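I have belonged to the Tomport lawn bowls club for longer than I care to work out, and in all that time I have heard the same complaint every spring, which is that we can't get new people to join. It comes up over tea, it comes up in the parking lot, and it came up again at the last members' meeting, where we spent most of an evening on whether visitors should be allowed on the green in colored shirts. I love these people dearly, but I did go home that night a bit cross.

My view, for whatever it is worth, is that our league season is simply too long and too stiff for anybody who has a job or small children. We start in May and we play every Tuesday and every Saturday until the leaves are coming down, and if you miss two matches your captain starts looking at you sideways. A beginner who has had one lesson and bought a pair of flat shoes is asked, in effect, to sign away the whole summer. Most of them smile very nicely and we never see them again.

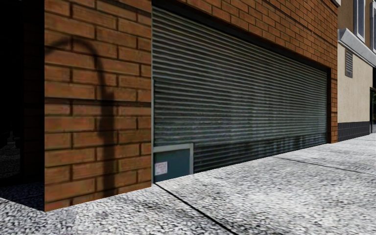
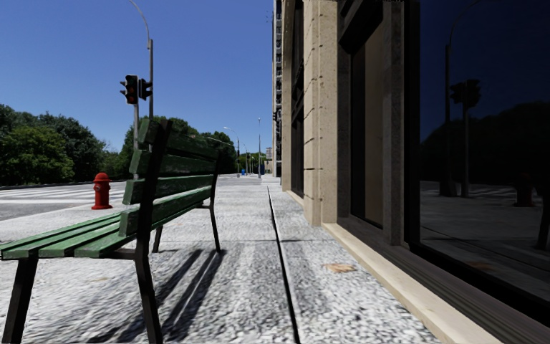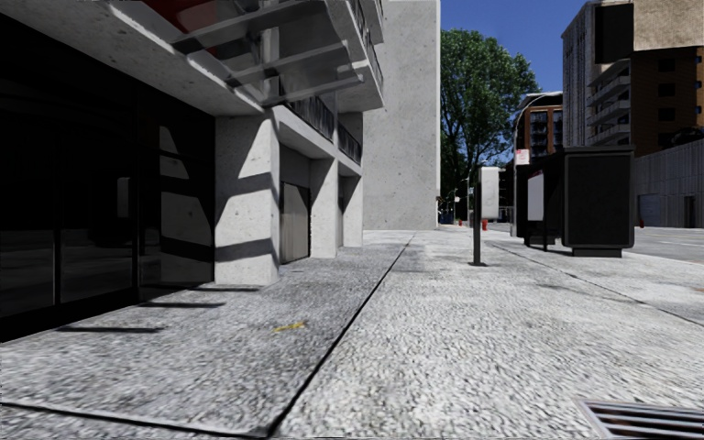 By Jeptoo Mwaipopo
Opinion | 5 Jan 2019

Now, over at Arkutach they tried something else, and I have been over there to see it more than once (the cake is also very good). They kept their regular league for the serious players, and next to it they set up a short one, six weeks of evening games, two bowls each, teams of three, and you can bring whoever you like as your third. My old friend Toivo Jääskeläinen, who skipped our second team for years before he moved across the river, plays in both and tells me the short league is where all the laughing is. They had 40 people sign up, and a good many of those had never held a bowl before!

I know what the answer will be, because I have heard it already. The green needs its rest, the evenings are for practice, and the Niskanen Cup has always been played in June and can't be moved. I have a lot of feeling for the Niskanen Cup. I have lost in it more often than almost anyone living. But it is one weekend, and I can't believe that a short league and a cup can't share a calendar if we sit down with a pencil and some goodwill.

Then there is the money. Resurfacing the two end rinks will cost us 3,000 dollars, and the fund stands at 2,663 after the raffle. We are close, and a few dozen evening players paying a small fee would see us over the line and leave something for new mats, which we need badly, as anybody who has slipped on the old ones will tell you.

So I am going to put it forward at the spring meeting, and I would be very glad of a seconder. If you would like to talk it through first, I am usually on rink four on practice mornings, and I am always happy to stop for a chat.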